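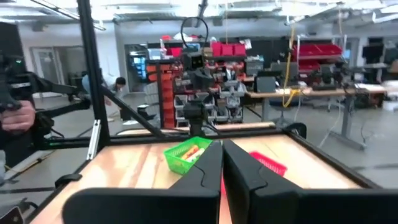 Sorting week at the Waremer Rooms has become one of my favourite parts of the autumn, and I say that as someone who used to dread it. We started with one long evening and a great heap of pens, and somehow it has grown into a proper little event, with tea and far too much cake. The baskets are the heart of it all. The green one with the lattice side has the yellow and orange bits in it, which might be markers or might be little sticks, and the red one has the same sort of pattern, so the two look rather nice together on the pale wooden table.

Home » Galleries » Tidying » Autumn
Nov 17, 2018 | by the Prurnthorpe Craft Store page

I do love a plastic basket, I'm afraid. They wipe clean, they don't mind being dropped, and little fingers can carry one across a room without spilling the lot (well, mostly!). Ours came from the closing-down sale at Rastine, along with a box of lids that fit nothing we own, and I still haven't had the heart to throw those lids out.

If you are new to the page, the store cupboard serves all the craft sessions in Prurnthorpe, and when we last went through the whole thing in February we wrote down over 4,000 bits and pieces. Of those, 506 were pens that had dried up completely - a sad sort of afternoon, that was. This time we are going by colour, and anything without a cap gets a scribble on scrap paper before it is allowed back in.

The paper drawers are next, and then the ribbon, which I am putting off. If you have any of the old Nugroho card boxes at home, the flat ones with the tuck-in ends, we would be very glad of 4 more for the shelf by the door.

2,047 views | 4 comments | Share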